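Trailer theft, Kokatura: notes on the police report
2025-08-03

The box trailer went from the side yard on Mac Suibhne Street overnight in May. The coupling lock, a Mistiron, had been cut through the shackle and left in the gutter. Eamon Daly across the road heard an angle grinder and assumed it was mine. What follows is the order in which things were done, with corrections where I did them badly.

The first report

I reported by phone. The officer wanted the registration, the VIN, the colour, any modifications and the last time I had seen the trailer. I had the registration. The VIN took 20 minutes to find, as it was on the original purchase invoice from Ferirell and nowhere else in the house. Without it the entry goes on the system by plate only, and the plate is the first thing to come off.

Get the report number before hanging up. The insurer won't open a claim without it.

The statement

A constable came by two days later and took a written statement. She asked for the times in sequence and struck out anything I had inferred. "Stolen after midnight" became "last seen at 9 pm, found missing at 6.10 am". Eamon gave his own statement separately. Read each page before signing it - mine had the street number wrong, and the fix had to be initialled.

I had also bagged the cut lock, in plastic, after handling it. Paper would have been better, and leaving it in the gutter better still.
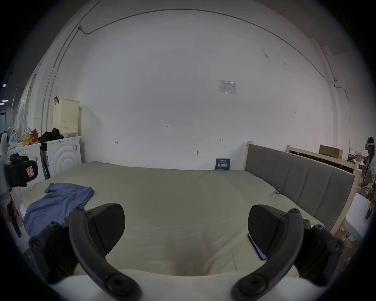
Recovery

The trailer was found four weeks later behind a shed out past the weighbridge, repainted, with no plate. The VIN stamped on the drawbar was legible under the paint. Diarmuid Heffernan, who does panel work and has seen a few of these, says grinding it off is more common.

It was held as an exhibit for a further nine days, then released to me on signature with photo ID. Towage was mine to pay and claim back. A man has been charged with receiving, and the first mention is listed for later this month. I haven't been told whether I'm needed.

The replacement lock has a shrouded shackle. The VIN is now written inside the meter box.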